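Flerberg Student Robotics Club
Minutes of the Regular Meeting
Jul 10, 2023

The meeting was called to order in the project room by the chair. A quorum of members was present, together with the faculty advisor and a representative of Besik, the parts supplier. The minutes of the previous meeting were approved with one correction: the entry on battery storage should read "cabinet 6."

1. Report on the shelf project

The project lead reported on the two-arm shelving task, which the club has adopted as its entry in the Tamihana Student Automation Challenge. The task calls for a pair of arms to take potted artificial sunflowers from a tabletop and place them on a small two-level shelf. Members of the project group have divided themselves into a placing team and a software team. The placing team has taken over the layout of the table, and the software team keeps the run log.
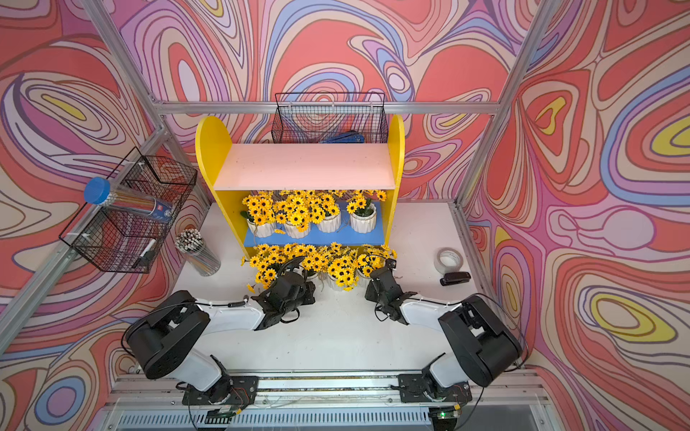
Will both arms be required to move during the judged run? The rules ask only that each arm complete at least one placement, and the order is left to the entrants.

The project lead noted that the written plan for the run is due to the organizers in January and that a first draft should reach the advisor well ahead of that date. The advisor asked that the draft explain how the group decides which arm takes which pot. The software team agreed to supply a page on the subject.

2. Table layout

Discussion turned to the starting arrangement. The Challenge allows entrants to choose their own, provided that it is the same for every judged run and can be restored within 2 minutes. One member spoke in favor of a single row of pots along the front of the table. Another preferred a closer grouping on the ground that it makes a harder and more interesting problem for the software.

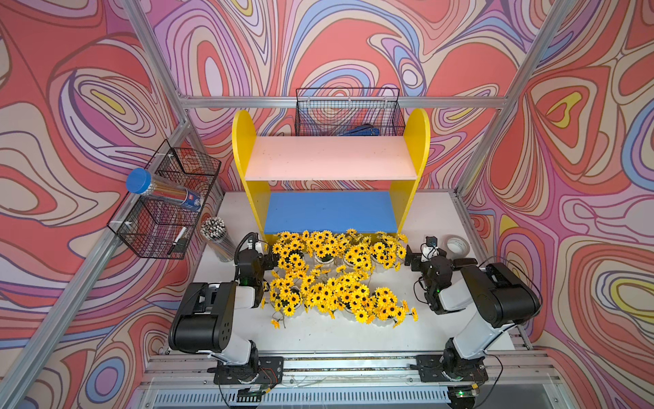
The placing team asked for a decision on the layout before further runs are logged, as results from different layouts cannot fairly be compared. The advisor suggested that the group begin with the more difficult case and move to an easier one only if the log supports it. With the sunflowers massed in the center of the table between the arms, as the team has had them, both grippers must work into the same bunch, and a few stray blooms end up apart from the rest. It was moved and seconded that the close grouping be kept for the next 30 logged runs. The motion carried. A further suggestion, that loose blooms be put back in their pots between runs, was accepted without a vote.

3. Wrist cameras

The software team reported that labeling of the wrist camera pictures is behind schedule. Flowers that come very near the lens blur, and members have not been labeling them in the same way. Some have marked every flower, and others have marked only those with a clear center. The team proposed a written rule under which a flower is marked only if its center can be made out,

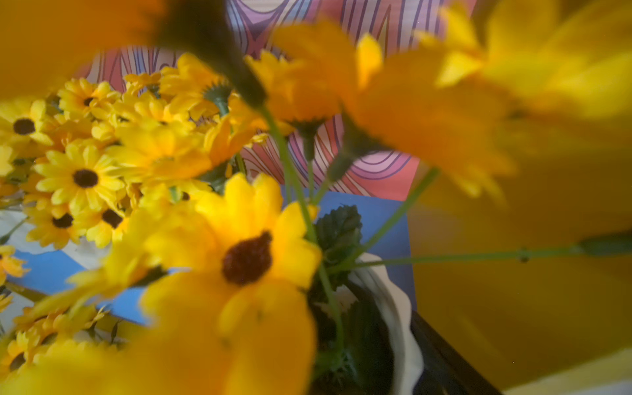 with all others left unmarked and the pot marked separately wherever its rim is in view. The advisor supported the rule but asked that pictures already labeled be kept in their present form until the new set has been checked. The proposal was adopted on that basis. New members will be given a short practice set before they label on their own.

4. Handing off between arms

The placing team presented its proposal for the handoff, in which one arm lifts a pot and the other receives it. Opinion was divided. Several members held that the handoff adds risk without adding points under the present scoring. The project lead replied that the Challenge gives a separate mark for cooperation between arms, and that the group should at least learn whether the move is practical. In the team's trial position the right gripper holds the pot tilted on its side in front of the blue shelf board, with the flowers leaning toward the left gripper, which waits open. One member questioned whether the receiving arm should approach from the flower end at all – the ribbed side of the pot may offer a better hold. The team will prepare both versions and report.

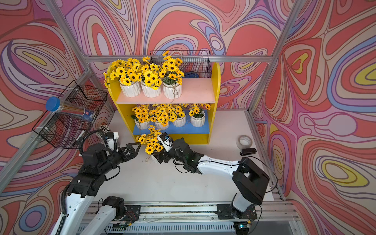 The order in which the shelf is filled was taken up next, on a request from the software team for a fixed sequence. The present practice leaves the choice to whoever is running the session, and the log is difficult to read as a result. Members agreed that a layout with three pots on the pink board and four on the blue leaves the upper level looking very full, with blooms spilling past its left edge, and that any sequence should allow room for the gripper to withdraw there. The placing team will write out a sequence for trial.

5. Purchases

The Besik representative presented a quotation for replacement gripper fingers. Members asked whether the parts could be delivered in two lots, and the representative undertook to find out. A request to renew the club's license for Plulley, the run-logging software, was approved for 16 seats.

6. Other business

Members were reminded to sign the safety sheet before using the arms and to return the key to the office at the end of each session. The request for a second storage cabinet was held over to the next meeting.

There being no further business, the meeting was adjourned.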